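My landlady in Retum sold me the bus ticket herself, which should have told me something. It cost 245 and it was good for one trip to Julis, no return, and she pressed it into my hand like she was handing me a kitten. "You'll love it over there," she said. I'd been behind on the rent since November (only a little!) and I think she'd just gotten tired of hearing me on the stairs.

So I went. Four hours on that bus, with the heater going full blast on my left ankle and nothing at all on the right one, and a man across the aisle humming the same bit of the same song. I had two bags and two phone numbers, and one of the numbers was for a bakery in Mulder that had closed.

The other one was my aunt's. I hadn't called her in years, and I stood in the Julis station with the phone in my hand, practicing. Hi, it's me. Hi, it's your favorite. Hi, please don't hang up. She picked up before I'd settled on one and said, "Are you hungry?" and I just about cried next to the ticket machine.

She walked me home the long way, past the Esari market, talking the whole time about what we'd have for supper. Sweet potatoes, mostly. She had opinions about sweet potatoes!

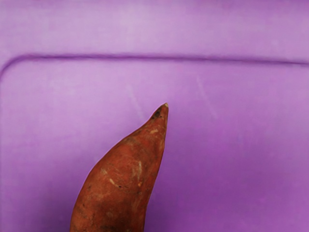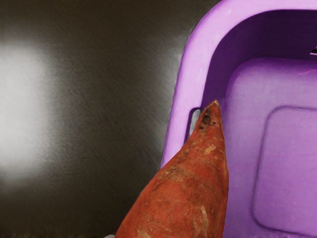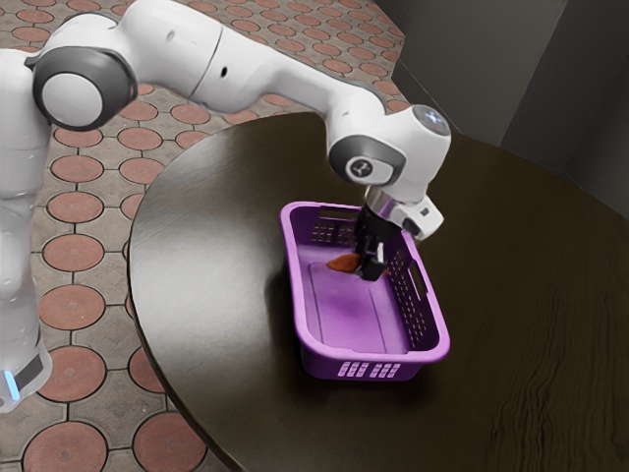 My aunt still says I've got the phone call all wrong, that she never asked if I was hungry, she asked who was calling, and then she asked it again.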